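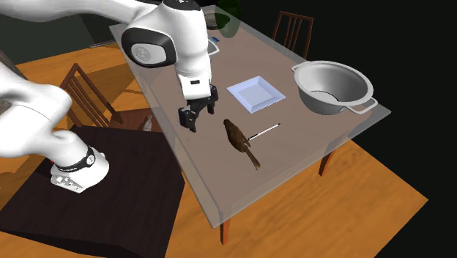

## Speaker notes — looking after the simulated cell

Slot is 20 minutes including questions. Skip the Zadutura history if the previous talk overruns.

**1. What the cell is**

- One arm, one two-finger gripper, one table, a rotating set of household objects. All simulated. Cell name is Clullis.
- Reset script places the objects, opens the gripper, parks it over the near-left side of the table. Every episode starts from there.
- Clullis has been in service since March. It needs upkeep like a physical cell does, and most of this talk is the upkeep.

**2. Base and table are separate bodies**

- Point at the lower left: the arm stands on its own dark top, the objects are on the translucent table.
- The two were a single rigid group in the first version. Moving the table moved the robot, and the calibration file went stale without a warning.
- Now each has its own fixed frame. The offset lives in one file. Change it there and nowhere else.
- After any change to the offset, run the reach check at all four table corners before anything else.

**3. Contact settings**

Slow down here, this is where the questions came from at Brirndale.

- Plate: broad sloping rim. The finger pads meet a slope, so the grasp depends on friction more than on closing force. Raising the force makes the plate shoot out sideways.
- Round pot: the collision shape must keep the interior hollow and the two loop handles open. A convex hull fills both. The gripper then stops in mid-air above the pot and the log reports a normal contact.
- Pen: thin. At the old time step it passed through the tabletop on a fast drop. We halved the step and left it there.
- Bird figure: irregular underside, rocks on contact. Give it time to settle before the first command.

**4. Settling and stray objects**

- Settle time after reset is 800 steps. Shorter looks fine on the plate and fails on the bird.
- The stray check compares each object's height with the tabletop. A chair seat is a legal resting surface for the physics engine and an illegal one for the task. Note the small grey-and-white object on the left chair.
- The check tags the episode. It does not move the object. Automatic correction was tried and hid a spawn overlap for 17 builds.
- Far end of the table is crowded: vase, shallow bowl, other items behind the wrist. Test spawn clearance there first.

**5. Rendering**

- The translucent top is a material setting only. Collision is solid.
- It does affect depth. Table legs and part of a chair seat show through it, and a depth pass that ignores the surface returns the floor. Render depth with the top forced opaque, color with it as is.
- Black area past the floor edge is empty background. Mask it before computing exposure or the whole table comes out too bright.

**6. Routine**

1. Every build: corner reach check, gripper open/close, one reset per object set.
2. Every 3,000 episodes: review the stray tags, compare contact logs with the reference run.
3. On any mesh change: rebuild the collision shape, view it as wireframe, then repeat the grasp test.

Saulius Žukauskas maintains the reference run. Send him the seed and the build number — a screen recording alone can't be replayed.

**If asked**

- *Why keep the chairs?* They catch elbow collisions that a bare table never shows.
- *Does it match hardware?* Joint limits yes, friction no. The Lapiņa measurements cover the finger pads only.
- *Can the base be moved?* Yes, through the offset file. See section 2.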